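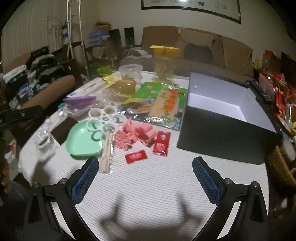 15th April

Okay, writing this up before the weekend eats it. The question Noreen and I have been poking at since December is whether the hand-held demos teach the policy anything about where to look, or whether it just learns to go for the middle of the view and close. I finally have something that smells like an answer!

Short recap for Kári, who missed the last two meetings. We collect with the hand-held gripper (blue mesh pads, camera on the tool), and we train on clips where the person picks one item off a messy table and puts it in an open box. The old set, Gurach, was shot on bare, tidy desks. The new one, Pararano, is shot in living rooms, on tables people have piled up with whatever they had. I love the new set. It is a pain to label and I love it.

What I did this week was hold the network fixed and swap only the sampling. In the old scheme every frame of a demo gets the same weight. In the new one I weight the frames from before the hand commits, meaning the fingers are still wide open and the path hasn't bent toward anything yet. Noreen calls these the "shopping" frames and the name has stuck, so that's what the config flag is called now (sorry). Total 1160 demos, same split as before, same seed list.

Where it got interesting is the flat stuff. Sachets, ketchup packets, paper shapes, anything that lies on the cloth and barely sticks up. With the old sampling the policy would drift to the biggest thing with a strong edge, usually the box itself, and hover there like it was waiting for a bus. With shopping frames weighted up it goes over to the flat item first and only then starts down. It still fumbles the pinch plenty of times, I'm not claiming a grasping result here, but the approach is so much better that I reran the evaluation because I thought I'd loaded the wrong checkpoint. I hadn't. 12 evaluation layouts, and the new one picked the right target to approach in all but 2 of them. I don't have the matching number for the old sampling on exactly these layouts because the run died overnight (disk full, my fault, I was keeping every intermediate checkpoint like a squirrel). Restarted it this morning.

The two misses, for whoever looks at this next:

First one, two red things lying close together and the policy split the difference and aimed at the cloth between them. Classic averaging. I'd expected the diffusion head to take care of that and it mostly does, so I want to look at the samples before they get smoothed. I suspect the smoothing window is too long for anything this close together.

Second one, I think it chased the gripper's own shadow. The tool throws a dark patch on a white tablecloth when the light is overhead, and the patch moves when you move, and a network will of course find that fascinating. Hsueh masks the fingers but leaves the shadow alone. Kári, you had a shadow augmentation in the old Tratholm branch, didn't you? Is that still alive somewhere? I grepped for it and found only the test.

Other bits so I don't lose them:

Ribbed cloth is nasty for the tracker. The ribs look alike and the pose estimate slides sideways along them if there's nothing else to hold on to. Cluttered background helps a lot, so please do NOT tidy the sofa or the shelves before recording. Leave the plants, leave the snack bags.

Glass and clear plastic: no conclusions yet. I left them out as targets in this round, they're only there as distractors.

Black boxes with a bright white lining blow out the exposure when you come in low. I locked the exposure on the newer clips and that seems fine, but the older ones are mixed and I haven't sorted them.

Noreen thinks the weighting is secretly just a longer-horizon effect and that we'd get the same thing by giving the policy more history. Fair point, and annoyingly easy to test. I've queued a run with the history doubled and flat weights. If that matches, I owe her lunch and the flag gets renamed.

To do Monday: check that the restarted baseline survived, dump the raw samples for the red-on-red layout, ask Kári about Tratholm again if he hasn't read this far, and clear the scratch disk.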